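Play Kitchen Corner: Frequently Asked Questions

These are the questions that reach the Flerkgate Toy Library desk most often. Answers are by Deirdre Dunne, who has stepped on most of the stock.

What comes in a play kitchen set?

A stovetop, something to cook in, something to drain with, a few dishes and a bag of food. Sets vary. The Lodhi set leans heavily toward fruit, and the Suko set has more crockery than any household of bears could need. The contents card in the lid tells you what yours left with.

How long can we keep it?

16 days. You can renew once, by phone or at the desk, unless another family is waiting. In October another family is always waiting.

What ages is it for?

We lend the sets for three and up. Younger brothers and sisters will join in regardless, so check the smallest pieces before you put the box on the floor.

Do I need a toy table?

No. Any flat, clear surface will do, and a pale one makes it easier to spot a stray strawberry before you vacuum it. Give the stove one side to itself and keep the food next to it, where a cook would want it. Colander, mug and bowl can go wherever they land, because that's where they'll end up.
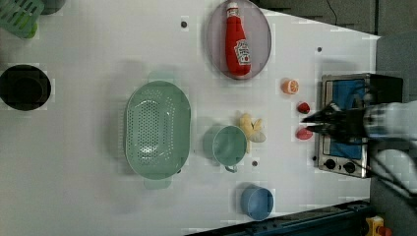
Leave some bare space in the middle, too. Children need a place to put down the thing they're carrying when they see a better thing, and without one it goes on the floor or down the back of the couch.

Why doesn't everything match?

The sets have been put together from donations over a long time. Mint green and light blue turn up a lot, fruit comes in several scales, and a banana may be bigger than the orange it's served with. We've had one complaint about this, from an adult.

How do I clean the pieces?

Hard plastic: warm water, dish soap, air dry. Anything soft or plush: wipe with a damp cloth and leave it somewhere airy overnight. Please don't put plush food in the dishwasher. It comes out clean, I'll give it that, but it never quite comes back to itself.

Metal pieces should be wiped and dried right away.

Can we use the pots and mugs with real food?

Please don't. We once got a pot back with oatmeal in it, and the oatmeal had been there a while.

What happens if we lose something?

Tell us. Áine Tully keeps a drawer of spares with 103 pieces in it at last count, and there's a fair chance your missing item has a twin in there. We don't charge for a lost piece of fruit. We do charge for a lost stove, mostly out of curiosity about how you managed it.

How should I pack it for return?

Big things first: pot, stove, colander. Nest the bowl and mug inside if they fit, then put the food in its cloth bag and lay that on top. If the lid won't close, you've probably packed something of your own. The Flirmont box is the tight one - turn the dish rack on its side.

When can I drop it off?

Any time we're open, up to 11 minutes before closing, which gives Áine time to check the bag. Please don't leave boxes on the step.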